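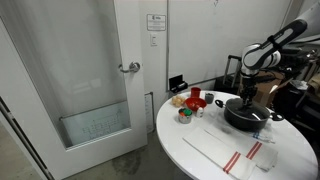

Diane Desjardins wrote in to ask why the brake pads she ordered for the rear axle came without wear sensors, when the old ones had them. We get that question a lot, so it now comes first.

Why didn't my pads come with sensors?
On most cars the wear sensor is a separate part with its own part number. If the product title doesn't say "with sensor," the sensor is not in the box. Look under Related Parts on the same page. Some cars have one sensor per axle and some have 2, so check before you order.

How do I know a part fits my car?
Enter your year, make, model and engine size at the top of any page. If you have the VIN, use that. Two cars from the same model year can have different brakes or a different alternator, and the VIN lookup will catch most of those cases. If the page says "verify with VIN," please don't skip it.

What is the difference between Adeyemi and Clustance parts?
Adeyemi is our standard line. Clustance is remanufactured and covers starters, alternators, calipers and steering racks only. Both lines are sold with the same warranty. Clustance parts carry a core charge.

What is a core charge?
A deposit on your old part. You pay it at checkout and get it back when the old part reaches us. Drain any fluid first and send it in the box the new one came in. The old part has to be complete and not cracked. Cores go to our Skirkness warehouse, not to the Grolmont office. Cores sent to Grolmont get forwarded, and your refund will take longer.

How many parts do you carry?
The catalog has 1,264 part numbers in stock at Skirkness. Anything marked "special order" comes from the supplier and ships separately.

When will my order ship?
In-stock orders placed before 2 p.m. go out the same business day. Later orders go out the next business day. Rotors and other heavy items may arrive in a separate box from the rest of your order, sometimes a day apart.

Can I return a part I already installed?
No. Once a part has been bolted on or wired in, it can only come back under warranty. Electrical parts can't be returned if the sealed bag has been opened.

I ordered the wrong part. Now what?
Send it back unused in the original box with the return form. You pay return shipping. If we sent the wrong part, we pay.

Do I need to replace both sides?
For pads, rotors, shocks and springs, yes, replace them in pairs on the same axle. Our pads are sold as axle sets. Rotors are sold one at a time, so put two in your cart.

Can I pick up my order?
Yes, at Skirkness only. Choose Pickup at checkout and wait for the email. Bring your order number. Pickup is closed for inventory in October.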